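Services / Shared Facilities / Snack Baskets: Frequently Asked Questions

Last updated: October

What is the snack basket service?

The snack basket service is offered to all registered users of the Hoxha building. Packaged snacks are placed in open plastic baskets and put out on the shared tables, where users may help themselves. The service is administered by the Facilities Office under the terms of the Brernura residents' agreement.

Who may take items from a basket?

Any person holding a current building pass may do so. Visitors may take items when accompanied by a pass holder. Items are intended for use on the premises and should not be removed in quantity.

How many packets may I take?

Users are asked to take no more than 3 packets in a single day. Groups that require a larger supply, for example for an open afternoon, should submit a request through the Nivico booking system.

How should a basket be filled?

Packets should be laid flat and stacked, with the same product kept together. The stack should not be so high that packets slide out when the basket is lifted by its handles. Baskets with a lowered front should be placed with that side towards the user.
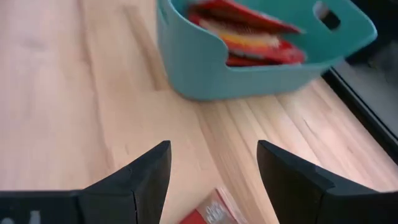

Songül Sarıgül has asked whether different products might share one basket, as her floor receives small quantities of several. This is permitted, provided that products containing nuts are kept in a basket of their own and that a printed label is attached to it.

May packets be left on the table?

Packets may be laid out on the table while a basket is being filled, emptied or checked. They should be returned to a basket or to the store cupboard once the work is finished. Packets must not be left on the floor or on top of heating units.

What kinds of snack are supplied?

The present list consists of microwave popcorn, oat biscuits, rice cakes and dried fruit. The list is reviewed each October. Suggestions may be sent to the Facilities Office at any time, although the Office is not able to reply to each one individually.
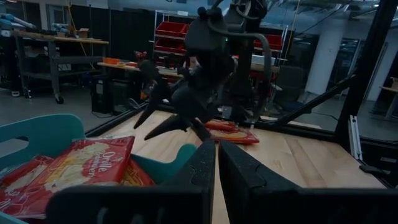

Microwave popcorn may be prepared only in the kitchen in Room 522. The instructions printed on the packet must be followed and the microwave must not be left unattended. Burnt popcorn has set off the smoke detectors in the past – users are reminded that the whole building must be cleared when this happens.

How are the dates checked?

Each basket is emptied completely before it is refilled. Older packets are placed on top and new stock underneath. Any packet that is torn, swollen or past its date should be handed in at reception and should not be put back.

How are the baskets cleaned?

Baskets are wiped with a damp cloth and mild washing-up liquid, then dried before use. Abrasive pads should not be used on the plastic. Cracked baskets can be exchanged at the Eltarik stores counter, which opens at 10 each morning.

Who should I contact if a basket is empty?

Please notify reception and state the floor and table. Refills are normally made on the next round – there is no need to report the same basket twice.

Contact: Facilities Office, Hoxha Building | Copyright Brernura | Back to top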